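Smell left in shaker bottles and lids after washing up

I keep protein powder, shaker bottles, drinking bottles and food storage on one stretch of oak worktop. Everything is washed by hand in the evening and put back with the lids on. By morning the bottles smell sour, and fine crumbs collect in any moulded grip or ridge. Is the fault in the washing or in the storage?

**turunen47**

Probably the storage. A closed lid traps whatever moisture is left. Leave the lids off overnight and refit them when the bottle is next filled. Take any removable seal out of its groove and wash it separately.

My own worktop has the same mix of tub, bottles and jars, and the blue plastic with the recess gathers specks along its edges.
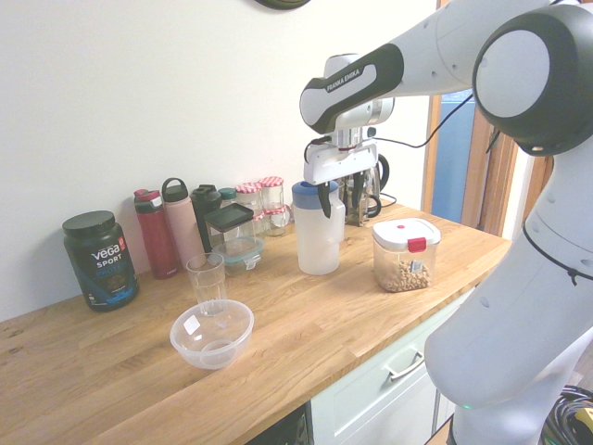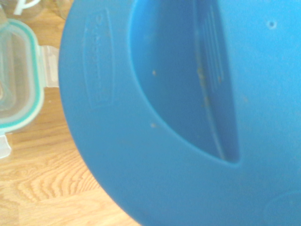
Does the seal have to come out every time the bottle is washed?

Once a day is enough if the bottle only holds water. After protein powder, remove it at each wash, as residue sits under the seal where a brush can't reach. Refit it when both parts are dry.

**Sasora**

just buy new ones, mine stank as well

**jevo_836**

Agree with the first reply about lids. For crumbs in a ribbed recess, use a dry brush before any water. Powder that gets wet in a groove sets and then needs soaking. A narrow bottle brush or an old toothbrush will do.

For the smell: one teaspoon of bicarbonate of soda in warm water, leave for 6 hours, rinse twice. Don't close the lid during the soak. Glass containers rarely need this, but their plastic lids may.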